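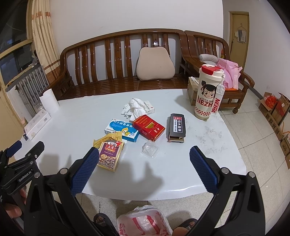
Keeping a living room tidy has never come naturally to me, and after a good many years of trying every basket and clever system going I've settled on the idea that most of the mess in a house is small stuff. Big things have homes. You don't find the ironing board on the sofa for a week (well, not often). It's the little bits that do it, the crumpled tissue, the small boxes, the medicine that came downstairs with somebody's cold and never went back up again, all gathering on a white table in the middle of the room where every last thing shows. So this page is all about flat surfaces and how to keep them clear and clean without spending your whole evening on it. Make yourself a cup of tea, it's a longish one!

Search this site Search tips Go

The four minute clear

I do this last thing at night, before the lights go off. Set the timer on the cooker for 4 minutes and take a tray round the room with you. Everything that doesn't live on the table goes on the tray: cups, pens, hair bobbles, the screwdriver from whatever was being mended. Don't stop to put anything away as you go, or you'll find yourself upstairs sorting socks and the table will look just the same as before. When the timer rings, carry the tray to the foot of the stairs or the kitchen, and deal with it there.

My tray is an old tin one from Pridska with a raised edge, and I'd say the edge matters more than the size. A flat board looks lovely but a pen will roll straight off it on the first step.

Medicines

I'm fussy about this one. Tablets and syrups shouldn't sit out on a low table, particularly if little ones come to visit, and a jolly-looking box is every bit as tempting as sweets to a three-year-old. Ours go in a lidded tin on the top shelf of the hall cupboard. It's cool and dry up there, whereas the bathroom cabinet gets steamy every time anybody has a bath. Keep the leaflets in with the boxes, and don't be tempted to tip everything into one jar to save room. Every April I get the tin down and go through the dates, and anything past its best goes back to the chemist. They'll take it from you over the counter. Please don't put it down the loo.

If somebody is poorly and you want things to hand for a few days, use a small bag with a zip and hang it on a high hook. I did try a fruit bowl on the mantelpiece once and ended up with cough sweets melted to a satsuma.

White tops and how to wash them

I love a white table, I really do, it bounces the light about on a dull afternoon and makes a small room feel twice the size. But it does ask for a bit of looking after. For everyday wiping you want warm water with the tiniest drop of washing-up liquid, a cloth wrung out hard, and then a dry cloth straight after. The dry cloth is the bit people skip, and it's why they get smears. Always work towards yourself in long strokes and turn the cloth over halfway.

Tea rings come up with a paste of bicarbonate of soda and water. Mix it to the thickness of double cream, dab it on with a fingertip, leave it while you do something else and wipe it away gently. Try it underneath first if you don't know what your table is finished with. No scrubbing with the green side of the sponge! It takes the shine off and you'll never get it back, and I have a dull patch by the window to remind me.

Biro is trickier. A little rubbing alcohol on a cotton bud will usually shift it from a hard painted or sealed top, but go carefully and rinse well. On bare wood leave it alone, or you'll just be chasing the ink further into the grain.

For bigger jobs I make up my own spray, which is 150 ml of white vinegar topped up with the same of water, in a Masson bottle I've had for ages. Label it clearly. It's grand on glass and tiles but keep it well away from marble and other natural stone, and never, ever use it alongside bleach.

Tissues and wrappers

We used to have one bin, in the kitchen, and I wondered why I was forever picking tissues out from behind cushions. Then I bought a narrow Rurar bin that's only 21 cm across and tucked it in beside the armchair, and that was the end of it, near enough. Line it with a paper bag so the whole thing lifts out in one go. I keep a few spare bags folded flat in the bottom, under the one in use, and I'm always very pleased with myself when I find them there.

The tissue box itself does better on a shelf at sitting height than on the table.

A word on smoky rooms

If there's a smoker in the house or you've moved in after one, washing the walls comes before anything else. Sugar soap, warm water, start at the bottom and work up so it doesn't run in streaks. Curtains next. A saucer of bicarb left out overnight helps a bit with what's left, though an open window helps more. Lighters and matches want the same high shelf as the medicines.

Dust

Dust the lampshades and the shelves first and leave the table until last. A Jalex cloth, just damp, picks up far more than a feather duster, which only moves it about. Wash your cloths at 30 degrees and leave out the fabric softener, as it puts a film on them and they stop gripping.

Next time I'll be getting on to drawers, and what to do with all those odd keys.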